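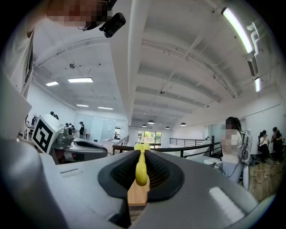
Kianoush Rezaei wrote:

> I finally got the Karppinen loom out of the garage and
> warped it over the winter. Eight-shaft countermarch, 80 cm
> weaving width. I put on a plain cotton warp, 8/2, sett at
> 20 ends per inch, thinking I would do dish towels and
> learn the loom as I went.
>
> Two problems. First, the shed is fine on shafts 1 through 4
> and poor on 5 through 8. The back shafts barely clear. I have
> moved the cords on the lower lamms twice and I make one thing
> better and another thing worse.
>
> Second, the edges. The left selvage looks all right and the
> right one draws in and then starts breaking ends after a
> few inches. I am using a Watari shuttle with the long pirns
> because that is what came with the loom.
>
> Has anyone set up one of these from scratch? The manual
> I have is a photocopy and the tie-up page is mostly black.

Kianoush,

I had the same loom in the 100 cm width for nine years before I sold it, so some of this should carry over. Take the cords first. You can't judge the edges until the shed is right.

Go back to the beginning with the tie-up. Leave the warp on, but let the tension off until it sags a little. Put the locking pins in so that the jacks are held level. If you don't have the pins, two long knitting needles will do. With the pins in, every shaft should hang at the same height and the warp should pass through the middle of the heddle eyes. Mine never did the first time. Fix that before you touch the lamms.

Then set the upper lamms so they are level, then the lower lamms, then the treadles, in that order. If you skip ahead and fix something at the treadles, you will end up chasing it back up through the loom, and I suspect you are doing that now. Each time you change a cord, put the pins back in before you look at anything else.

For the back shafts, the thing to know is that they have to travel farther than the front ones to give the same opening at the reed. On the upper and lower lamms you want the holes farther from the pivot for 5 through 8. On my loom the previous owner had used the same hole for all eight, and the shed looked just the way you describe. If your lamms have only one row of holes, you have the older model, and then you have to make the difference in the treadle cords. It works but it takes an evening.

Texsolv cord stretches a bit when it is new. If yours is new, weave for a day and then check everything again. If it is the old linen cord, replace it. A bag of 1,000 anchor pegs sounds like too many, but I used most of one over the years and gave the rest to a friend with a Kulus.

Now the edges. Breaking on one side only is usually the shuttle or the warp beam, in my experience. Check these:

Look at the warp beam from behind. Did the packing sticks go all the way across on the right side? If the outer ends slid off the sticks they will be at a different tension from everything else.

Run a fingernail down the last few dents on the right side of the reed. I found a burr on mine that I could feel and could not see. Fine sandpaper folded over took it off.

Try a different shuttle. The Watari is a good shuttle but the long pirns pull hard when they get near empty, and if you throw harder from one hand you get more draw-in on one side. I switched to a plain boat shuttle with a short bobbin and my edges got better in one afternoon. I still fill the bobbins less than I used to.

You didn't say whether you use a temple. On towels at that sett I would, at least until you have the beat down. Move it every inch or so. People put them in and then forget to move them, and the edge breaks just ahead of the temple anyway.

As for the manual, I kept a copy of the tie-up pages when I sold the loom. The threading chart is for an Adon pattern you can ignore, but the diagram of the lamms is clear. It is 141 pages altogether and I only need to scan three or four of them. I will do it Saturday and send them to you off list, as attachments don't go through here.

One more question. How long a warp did you put on? If there are only a few yards left, I would cut off what you have woven, tie on again, and treat the rest as practice. If you have a lot left then it is worth looking for the cause on the beam before you weave any more.

Su-bin Koo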